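Why Do People Put Tape Lines on Tables?

By Teófilo Mosquera
Monday, September 22, 2025

Have you ever walked into a gym and seen all those colored lines on the floor, crossing over each other like a plate of spaghetti? Some are for basketball and some are for volleyball, and if you're anything like me you have probably tried to walk along one of them without falling off. Lines like that are a kind of quiet helper. They tell you where things go, and they never get tired of telling you!

You can do the very same trick on a table, and all it takes is a roll of tape.

When you put strips of tape across a table one way, and then more strips across the other way, you get a grid. A grid is a pattern of lines that cross and make boxes. You already know plenty of grids – a checkerboard, a calendar, the squares on graph paper, even a waffle (my favorite grid, especially in January when it's cold out and there is syrup).

So what is a grid good for? Well, suppose you and your cousin are building a town out of blocks, and you want the bakery to go back in exactly the same spot after lunch. "Sort of near the middle" won't help much. But if you say "third box over, second box up," your cousin can find it right away. Mapmakers use this idea for whole cities, and you can use it for a bakery made of blocks.

Why tape and not a marker? Tape peels off. If you change your mind, or your town gets bigger, you pull up a strip and lay it somewhere else. Painter's tape is a good kind to ask for, and a grown-up can help you choose a table where it's all right to stick things.

Tape does get worn, though. Sleeves rub on it, fingernails pick at it (I am guilty of this one), and little by little the edges get ragged.
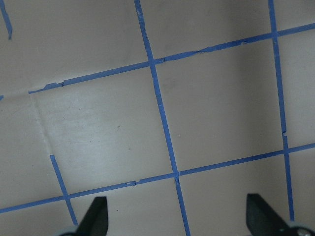 Blue tape lines crossing on a pale surface. Can you find the little torn flap?

Small nicks like those don't spoil a grid. You can still see where one box stops and the next begins, and that's really all a line has to do. If a flap sticks up, press it down with your thumb, or lay a fresh piece over the top.

Try making a grid of your own this week. Put a button in one box, tell a friend the directions, and see if they can point to it with their eyes closed first and then open!

Last updated: September 2025

Comments

Khoo family: We did this on the kitchen table and now my son wants all his dinner served in "box four."

Mrs. Enberg: My class used 17 buttons and it kept them busy until recess. Thank you!

rosie_b: i like the waffle part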